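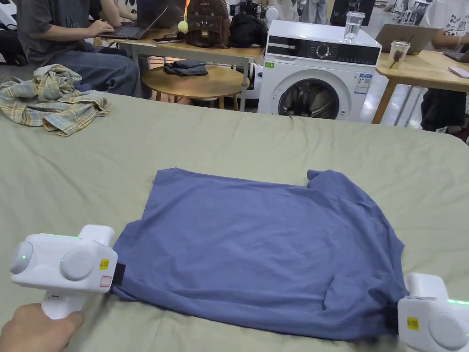
Home Explore Notifications Bookmarks Profile

I fold roughly 100 bits of laundry a week in this house, so I have Opinions about whether a machine could take it off me. A thread for a Sunday!

The T-shirt is the one everybody wants solved. Lay it flat, get hold of the bottom corners, keep the cloth a bit taut, fold up. Easy for us. For a machine the hard bit is that a shirt has no fixed shape, so each one is a new puzzle every time you drop it on the table.

And I love how close it's getting! Flat shirt, plain colour, decent light – I'd put money on a machine managing that well before I learn to do a fitted sheet.

My brother-in-law works at Ginting, the uniform hire place, and they tried a folding unit from Pidenik last August. Polo shirts: 84 out of 100 came out neat enough to bag. He was chuffed. I was chuffed for him.

The catch was that a person had to spread each polo out first. So the fold was done by machine and the faff was done by Darren on nights, who says the faff was always the job.

Which brings me to the crumpled shirt. Sleeves and all, in a heap. Where do you even grab it? I give mine a shake and feel for the collar without looking. Ask me how I know which bit is the collar and I couldn't tell you.

Checks are a pain as well, I'd guess. When a checked shirt is scrunched up the lines go every which way, and I lose track of what's a seam and what's a crease. And I've got eyes and 2 cups of tea in me. 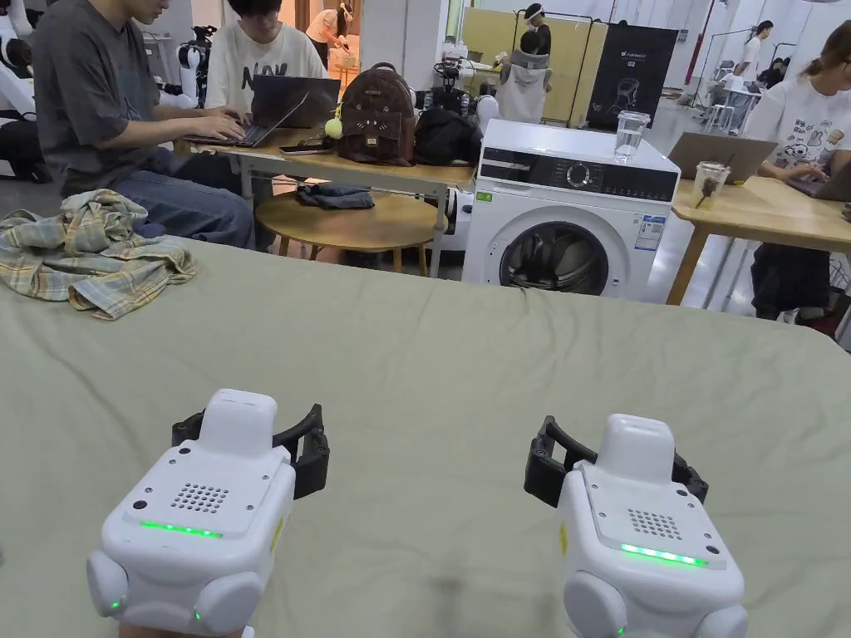

Rohani Goh replied that she doesn't care about folding at all, she wants something that gets the wet stuff out of the washer and turns the sleeves the right way out, and she'd happily live out of a heap for the rest of her days.

Rohani, YES. Inside-out sleeves! Socks in a ball inside a duvet cover! I'd swap every folding demo going for that one.

Shop floors will get it before we do, I reckon. At Ginting it's the same polo 2000 times over. My basket has a school jumper, a bra, a tea towel and one glove.

Still, I'd have one tomorrow, even a slow one. If it takes all night over a single shirt, fine, I'm asleep. Off to deal with the fitted sheet now – wish me luck.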